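**Projektbericht, Wahlpflichtkurs Softwareprojekt**
Stand: 13. Mai 2020

Unser Programm heißt Kernura und soll dem Autohaus Grimeck in Mernulitz den Papierkram bei der Zulassung abnehmen. Bisher wurden die Fahrzeugdaten in drei Masken eingetippt, und zwar jedes Mal komplett neu. Das wollten wir besser machen, und es hat riesigen Spaß gemacht!

## Datenbestand

Vom Autohaus haben wir eine Exportdatei mit 2859 Fahrzeugen bekommen. Fast 200 davon hatten keine gültige Fahrgestellnummer (meistens war ein O statt einer Null drin, manchmal fehlte die letzte Stelle). Dafür haben wir eine Prüfroutine geschrieben, die solche Zeilen gelb markiert und einen Vorschlag macht. Übernehmen muss man ihn selbst.

## Die Maske „Fahrzeugart“

Mein Lieblingsteil! Man wählt links das Fahrzeug aus, rechts erscheint die gespeicherte Art, und mit **Art übernehmen** wird sie in den Antrag geschrieben. Bei Anhängern blendet Kernura die Felder für Motorleistung und Hubraum aus. Wohnmobile waren knifflig, weil sie in der alten Datei mal als Pkw und mal als Sonderfahrzeug standen. Wir haben jetzt eine eigene Zuordnungstabelle:

- `PKW` und `KOMBI` → Personenkraftwagen
- `WOMO` → Wohnmobil
- `ANH` → Anhänger
- alles andere → Rückfrage beim Speichern

## Drucken

Der Ausdruck läuft über die Bibliothek Fitzsimmons. Die Dokumentation ist dünn, aber sobald die Ränder stimmen, sitzt jedes Kreuz im richtigen Kästchen. Der erste Probedruck war komplett um eine Zeile verschoben, beim vierten passte alles. Das war ein richtig toller Moment!

## Tests

Wir haben 310 Anträge automatisch erzeugt und mit den alten Ausdrucken verglichen. 20 wichen ab, fast immer wegen Umlauten im Halternamen. Die Umstellung auf UTF-8 hat das behoben, bis auf zwei Fälle mit Doppelnamen, bei denen das Feld schlicht zu kurz ist.

## Wie es weitergeht

Im Juni kommt noch die Suche nach Kennzeichen dazu. Außerdem soll die Maske auch ohne Maus bedienbar sein, das hat sich das Büro in Mernulitz ausdrücklich gewünscht.
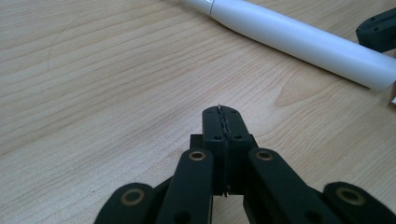 Für die Tastaturbedienung sind F2 (Fahrzeug suchen) und F8 (Art übernehmen) schon belegt, beim Drucken schwanken wir noch zwischen F9 und Strg+P.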